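Moving from hand picking to a bin-picking cell: steps for shift leads

Use this page when a picking bench on your site is being handed over to a robot cell. It follows what we did at the Madville returns depot, where mixed household goods and toys used to be sorted by hand.

Before the changeover

1. Write down what the pickers do now. Include the small things, such as turning a bottle to find its label or setting aside odd gloves. Tadeusz Walczak spent a week on this at bench 3 and filled most of a notebook.

2. Tell people early what their job will be afterwards. At Madville the bench pickers became cell minders, item checkers or packers. Everyone was asked for a first and second choice before the rota was drawn up.

3. Agree who may stop the cell. Our answer is anyone on shift. Only a trained minder may restart it.

Setting up the shift

4. Put one minder on each cell and swap every two hours. Watching is more tiring than picking, and Edem Annan's team asked for the swap after the first February shifts.

5. Tip goods in loosely and keep the layer thin. Items piled against the walls are harder to reach.

6. Check that the bin is clamped to the table before you sign the start sheet.

7. Keep a reject tray within reach of the minder, outside the guard. Soft items go there if they have been dropped twice.

During the run

8. Leave the arm alone while it is working, even if you can see a better pick. Old hands find this the hardest part.

9. If an item is stuck, press stop, wait for the arm to rest, then open the guard. Note the item on the log.
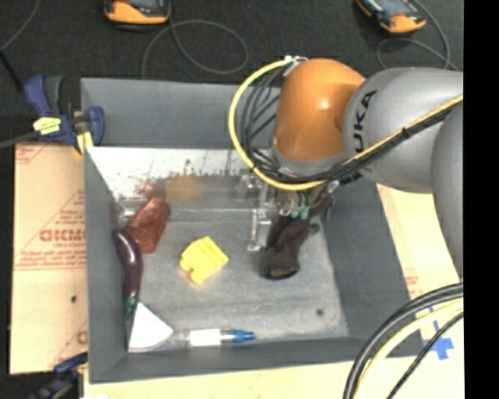

Arm lowered into a mixed bin. The tumbler, the toy eggplant and the capped tube are all lying on the floor of the bin.

10. At handover, read the log aloud to the next minder. On one test run we put 1,684 items through and 1,636 went without help — the rest were mostly fabric and clear plastic.

Pay and grading questions go to Treasa Sheehan, not to the cell supplier. Minder training takes 27 hours, all in paid time.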